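Re-dressing the cables on Fidel

Posted Tuesday in Bench notes

The wrist camera on Fidel's left arm had been dropping out since November, always with the elbow past the same angle. Samer Jaber blamed the hub. I blamed the hub too, for a fortnight, and swapped it. The dropouts continued.

What settled it was going back through the logs. Over 2,090 cycles, every lost connection fell inside the same part of the elbow's travel. A hub doesn't know where the elbow is. A cable does.

The old routing was tied hard to the forearm at both ends with no service loop, so the full bend landed on a short length just behind the connector. I cut the ties off both arms and started over.
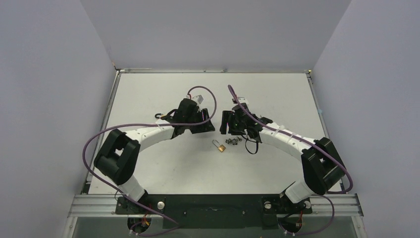
Slack is the whole argument with a two-arm cell. Too little and the connector carries the load; too much and the loop finds the other gripper. I settled on one generous bow at each elbow, set with the joint fully folded and then checked at full reach. On the left arm the purple cable goes up over the wrist, back along the forearm, around the outside of the elbow and down across the front of the lower arm. Keeping it to the outside matters, as the inside of that joint closes up further than the drawing suggests. The padlock on the table is from our usual set of handling parts and has a good hard edge for checking grip.

Order of work, for whoever does Ramis next:

Power off at the wall and support the forearm before touching anything.
Mark the cable at the existing tie points with tape.
Free the cable from the wrist end down, never from the base up.
Fold the elbow by hand to its limit and set the loop there.
Tie loosely, move each joint through its range by hand, then snug the ties.
Trim the tails flush. Rasha Ghanem has the scar from the last lot.

Two ties on a link will do. More than that and you are back to a rigid run with the bend concentrated at the end of it. Don't pull them tight enough to dent the jacket. 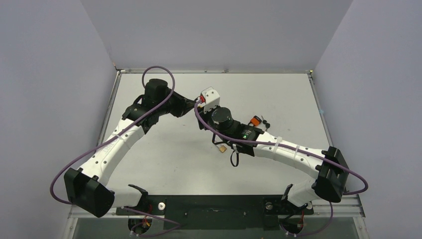
Both arms over the table, with the two white ties on the right-hand link.

I ran 400 cycles at reduced speed after that with the camera streams logged, and got no dropouts. Then 7 hours at normal speed, same result. I would like a full week before I call it fixed.

Still outstanding is the wiring at the bases. The red and yellow leads under the left mount have no strain relief to speak of, and Nerys Bellis wants a proper clamp on them. She is right. Hussam Daher is printing a bracket, second revision, the first having fouled the front rail.

The suspect hub is back in the parts drawer, labelled as good.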